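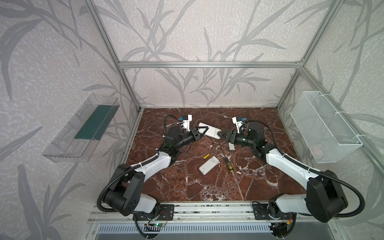 Living With Stone: Sealing, Stains and Other Domestic Disappointments

Posted August 28, 2020 by Vignesh Alva

People buy natural stone for its permanence and then ring me a fortnight later about a lemon. I've been looking after stone benches, floors and hearths for a good while now, and what follows is the advice I give over the phone, minus the sighing.

Find out what you own

Marble, limestone and travertine are all calcium-based, and acid eats them. Granite mostly shrugs. Engineered stone is a different animal again and has its own rules, so read the booklet you threw out. If you've inherited a bench from the last owners and they were vague about it, put a drop of white vinegar on an offcut or a hidden underside. Fizzing means calcium. Do not do this in the middle of the island bench. I mention it for the gentleman in April who did.

The water test

Drip a spoonful of water on the surface and go and make a cup of tea. Come back in 9 minutes. If the stone has gone dark under the puddle, it's drinking, and it will drink red wine with the same enthusiasm. If the water is still sitting up in a bead, leave your sealer in the shed for another year.

Sealing

Use a penetrating sealer on anything you prepare food on, and check the label says it's suitable for that. I've had decent results from Planine, though the smell will send the dog next door. Clean the stone the night before and let it dry fully. Work in patches you can reach without climbing on anything. Wipe it on, give it the time stated on the tin, then buff off every last bit with a clean cotton rag. Sealer left to dry on the surface turns into a cloudy film with a remarkable grip, and you'll spend your long weekend removing it.

Open the windows. Wear gloves. Spread the used rags out flat outside to dry before you bin them, as some of these products can heat up when the rags are left in a wad. 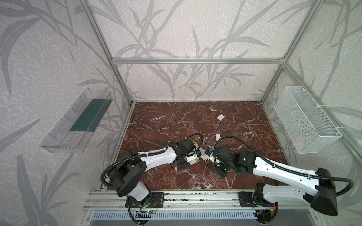
Reddish-brown marble against a leaf-print wall.

Etching versus staining

These get mixed up constantly. A stain is a colour that has soaked in, so it's usually darker than the stone around it. An etch is a dull spot where acid has taken the polish off, and no amount of sealer would have stopped it. Sealer slows down stains. It does nothing for etching, whatever the fellow at the home show told you.

Light etches on polished marble can be brought back with a marble polishing powder, a damp pad and more patience than you were planning on. Deep ones want a professional with a machine. On a honed finish they hardly show, which is the best argument for a honed finish I know.

Drawing out an oil stain

Mix bicarb soda with enough water to make a paste like peanut butter. Spread it a bit thicker than feels polite, go past the edges of the stain, cover it with cling wrap and tape down the sides. Leave it overnight, then take the wrap off and let the paste dry completely before you scrape it away with something plastic. Expect to repeat this. I once did a butter stain four times, and by the end I'd grown rather fond of it.

Daily cleaning

Warm water, a few drops of pH-neutral soap, soft cloth, dry it off. You do not need the spray with the citrus on the front. The Clenodier stone soap is fine and costs $9, and so does a fair bit less than the bottle of miracle cream your brother-in-law swears by.

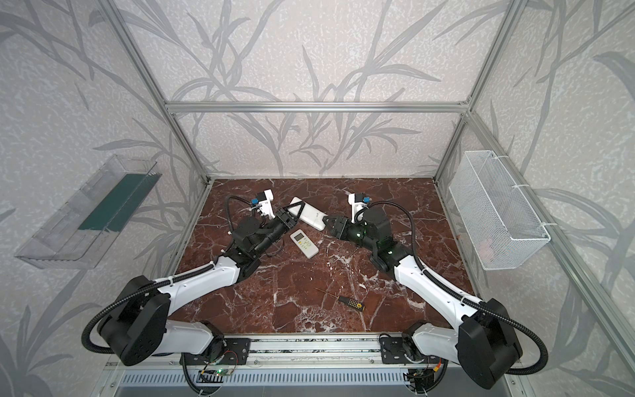
Drying is the step everyone skips. In hard-water towns the minerals stay behind when the puddle evaporates, and you end up with pale rings around the tap that no cloth will shift. Keep a tea towel on the oven rail for this and defend it from the rest of the household.

Chips and scratches

Small chips on an edge can be filled with a tinted epoxy. The Wurkar kit has enough colours to get close on most stones, though you'll want to mix by daylight. Kitchen downlights lie. Overfill slightly, let it cure, then shave it level with a fresh razor blade held nearly flat.

Trivets

Buy some. Stone copes with heat better than laminate, but a sudden blast in one spot can crack it along a vein, and a replacement slab costs considerably more than a square of cork.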